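Pay differential missing on resident moonlighting shifts
Friday, 9:40 a.m.
Posted by Payroll Systems Desk, Skotico

Opened after the clinic group at Undar reported that evening differentials were missing from the June pay run for first-year physicians. Base salary is correct. The evening rate is set at 10 percent in the contract table and shows as zero on the pay stub.

Checked 4 stubs by hand. All were for physicians hired this spring. Stubs for physicians hired earlier show the differential as expected, so the contract table itself looks fine.

Restarted the nightly import from Filip (scheduling) and reran one stub in the test copy. No change. Shift codes are coming across, but the new hires have a blank grade field — the differential rule needs a grade before it will fire. 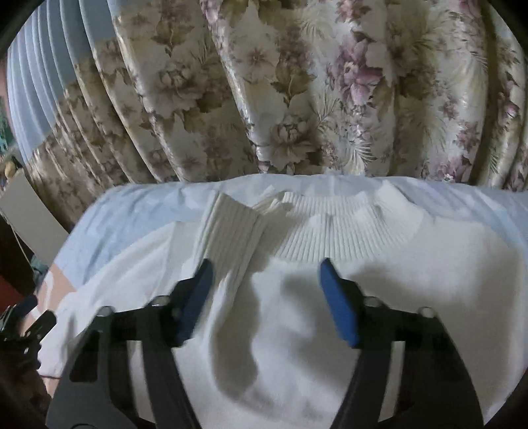

The clinic group's reply came in at 11:15: the grade was entered for every new hire during onboarding and is visible on their side, and could we please say whether the missing money will go out before the next regular run.

Compared the two screens. Undar enters the grade as "PGY 2" with a space. Britia, the payroll side, accepts only "PGY2" and drops anything else without writing an error. The old records were loaded before the field was opened to free text.

Fix: import now strips spaces from the grade field. Reran the test copy and the evening rate calculated on all the stubs checked earlier. Live change goes in tonight after the import window closes. Off-cycle payment requested, limit is 120 records per batch, so one batch will cover it.

Still open — Britia should log rejected values. Raised as a separate ticket.

Status: pending confirmation from clinic group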